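Marthinus Nkosi
September, 7.40am

ok so a few people asked how the allotment swap went and whether I'd do it again. short thread while the kettle's on

1/ background for anyone new. two plots at Gosden, mine at the bottom by the ditch, Nele Gerlach's up top near the gate. mine floods. hers bakes. we'd been moaning at each other over the fence for years

2/ so in spring we swapped half each. she got my wet end for celery and leeks, I got her dry strip for onions, garlic, the squash. no paperwork, just a handshake and a bag of seed potatoes

3/ onions: best I've ever had. proper hard ones, necks dried off on their own. 77 of them hanging in the shed now, I counted because Helmut Kröger bet me I wouldn't get 50. he owes me a pint

4/ garlic, less good. rust again. lifted it early and it's small but it'll do for cooking. anyone found a variety that shrugs rust off please shout

5/ squash. planted 4, lost 2 to slugs in the first week, the other two went mad and climbed the compost bin. should of put them further apart

6/ Nele's celery was a triumph, annoyingly. three years I tried celery in that exact spot and got string. she says she waters it even when it's raining. I thought she was having me on

7/ the bit that didn't work: the walking. you don't think about it but top gate to ditch with two full cans is a long way in July. by August I was only doing the top strip every other day and the beans knew it

8/ also tools. whichever shed I was at, the thing I wanted was in the other one. ended up buying a second hand fork off Hartmut Harms, handle's a bit short but it's a good fork

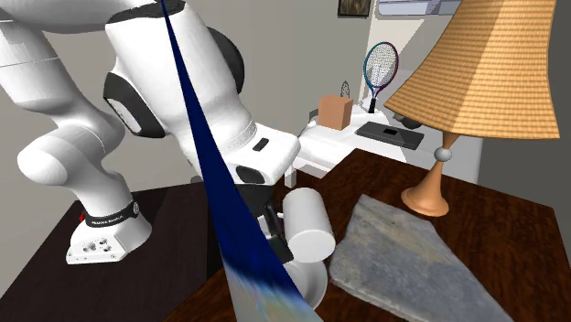
9/ anyway. would I do it again, yes, but with the thirsty stuff all at one end and a water butt up top before we start. Nele's asking for one on the shared bit by the gate so fingers crossed

10/ for next year I'm putting broad beans in on the dry strip before it gets cold, under fleece. then onions again but moved along a bit so they're not in teh same soil. squash can go on the old heap

11/ Kai Lenz asked about rent. we each still pay for our own plot, same as before, nothing changes hands except courgettes. far too many courgettes

12/ right, late. will answer the leek moth questions tonight. if you've got spare fleece going I'm after a couple of lengths, will swap for onions

More from Marthinus Nkosi
Leek moth, again
Is a water butt worth it on a small plot?
What I did with all the courgettes
Saving squash seed, first go

Contact | © Marthinus Nkosi | Back to top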